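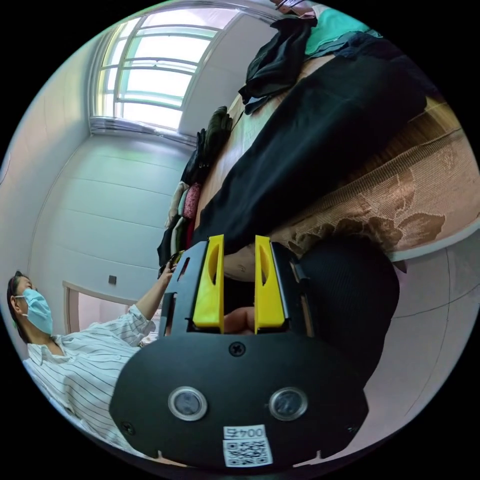 Brisow hand-held gripper: buyer's review

Rating: 3.5 out of 5

We bought two of these in December to record household tasks, mostly clothes handling, for a small arm project. The budget was tight and a full teleoperation setup was out of reach. Each unit cost us $590 with the finger set and the charging lead. Shipping was extra, and Ekden, the reseller, added a handling fee that wasn't on the first quote. Ask for the landed price before you sign anything.

What you get is a black housing on a flat plate, a pair of yellow plastic fingers and a short printed manual. Assembly took an evening. The screws are ordinary Phillips, so no special driver to buy.

In use it is good at the big, dull jobs. Sorting folded garments on a bed, moving them from one stack to another, pulling a shirt out of a pile: all fine. Thick knits are the easiest. Thin, slippery fabric is harder, and the angled tips tend to push it along before they catch. Lace is a nuisance. We had a tip go through the openwork on a bedspread twice and had to stop and unhook it.

Weight is acceptable for short sessions. Hatice Keskin did most of our recording and settled on blocks of 50 minutes with a break after each. Past that her wrist got sore and the recordings got sloppy. Plan your staff hours on that basis and don't assume a full day of recording from one person.

Running costs are where I would warn people. Fingers wear at the tips and we replaced a set after 10 weeks. Spares come only from Brisow. Budget for 3 sets per unit per year if you work with fabric. We also spent more on storage drives than I had put down for the whole accessories line.

We looked at the Sisico before buying. It closes more smoothly and the grip is more comfortable, but the price was well over what we could spend on two, and I wanted a second unit in case one failed. Latifa Metwally at Çetinkaya has the Sisico and likes it, though she waited a long time for a repair.

Good: price, simple assembly, solid housing.
Bad: finger wear, vague quote, thin manual, no carrying case.

I would buy it again for a first project. For a larger one I'd get a single unit on trial and put the spares on the same order.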